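Ticket 126: jewelry sorting, recordings rejected at upload
Project: Warnura
Opened by: Jianhua Zeng
Date: 14 Oct 2019
Status: waiting on site

The Amcombe site sent 16 recordings of the jewelry-to-tray task. The checker passed nine and dropped the rest with "start state not found."

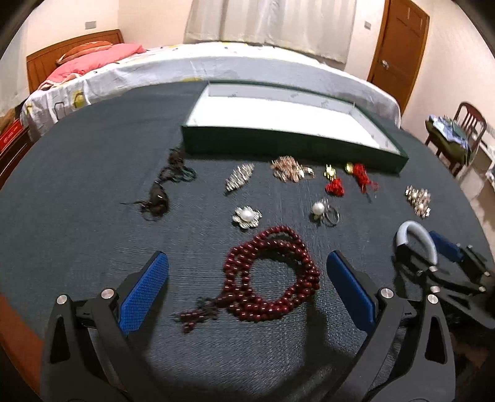 The checker wants a start with nothing in the tray and every piece on the cloth. Three of the dropped files start late, with a piece already in the tray. Those can't be fixed and need to be recorded again.

The other four start correctly but run past the 900 frame limit. The long ones are mostly beads and knotted cord. Operators take more time to get a grip on those than on a brooch or a bangle.
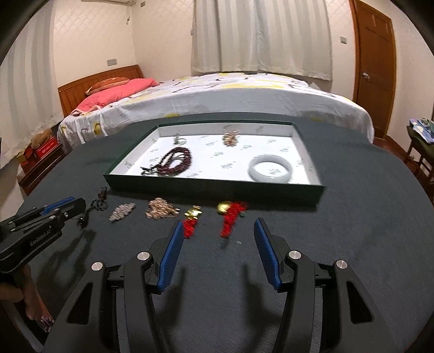

Tried so far:
- Raised the limit to 1000 on the test server. Two of the four now pass.
- Re-ran the other two with the idle time trimmed off the end. One passes, one still fails.
- Restarted the upload service. No change.

Asked Lu to make the new limit permanent for soft items only. Rigid items stay as they are.

Site to do: record the three late starts again, same cloth and same tray. Press record before either gripper moves. Leave the last failed file on the drive until I have looked at it.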